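Stop giving robots a gold star for the easy half

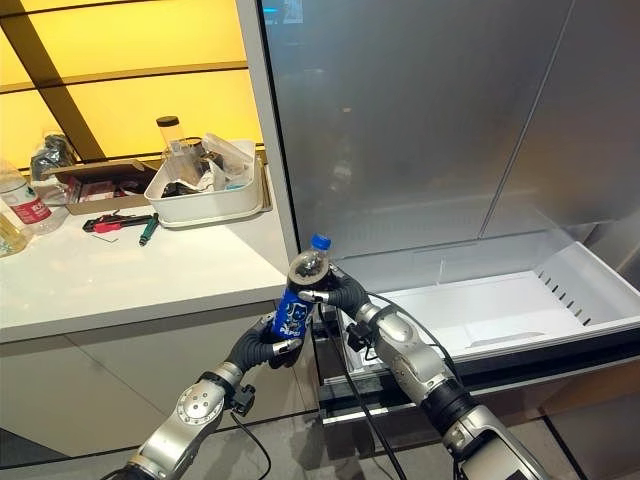
I've been grumbling about success rates for most of the year, and after spending a chunk of December 2024 with the Istmont write-up on two-handed fridge tasks I'm ready to grumble in public. The headline number is that their policy (they call it Starka) was trained on 1,725 demonstrations and tested over 1,083 trials, and everybody I know who forwarded me the link forwarded it with that second number in bold. Fair enough, it's a whopping lot of trials for a lab that size! But look at the job itself for a minute. A bottle of cola held over the front edge of an open drawer, one hand around the lower body and the other just under the shoulder, leaning a bit to the right. A trial like that gets written down as a one or a zero. In the bin, or not in the bin. All the interesting stuff is in how the two hands share that bottle, and the score sheet has no column for it.

My gripe is with the method, and it goes well past this one lab. Binary scoring made sense when arms could hardly pick up a block. You wanted to know if the thing worked at all. Now we've got policies that manage a decent grasp most of the time, and we're still marking them like a driving test where the only question is whether you got home.

Istmont did do something I really like, though, and it's buried in the appendix where hardly anyone will read it. They took 51 of the runs marked as successes and had people go back through the recordings and grade them in 4 stages: reach, first grasp, second hand joins, release. That's the part I'd have put on page one! Once you split a run up like that you can see a policy that's lovely at reaching and a bit hopeless at letting go, and you'd never get that from the headline figure. Two runs with the same score can be completely different animals.

The usual comeback (I've had it from friends, in fairly colourful language) is that graded scoring is subjective and slow, and a plain yes or no is at least honest. I've got some sympathy. I once spent a whole September grading clips for the Lirnard benchmark and by the end I couldn't have told you what a good release was if you'd paid me, which they did, though not much. Graders drift. They get tired, they get generous before lunch. But you can measure drift. You give two people the same clips and publish how often they disagree, and readers can make up their own minds. Leaving the information out altogether doesn't make a result cleaner.

There's a cheaper option too, which is the Mendonça checklist. It's one page, five yes or no questions per trial, and a grader can get through it in the time it takes to reset the kitchen. It's crude and I'd change the wording on at least two of the questions. I'd still take it over a single tick.

So if you're writing up a two-arm result over the summer, please, put the stage breakdown in the main table and shove the overall rate in a footnote if you must have it. And publish the clips of the ugly successes as well. I'd watch every one of them.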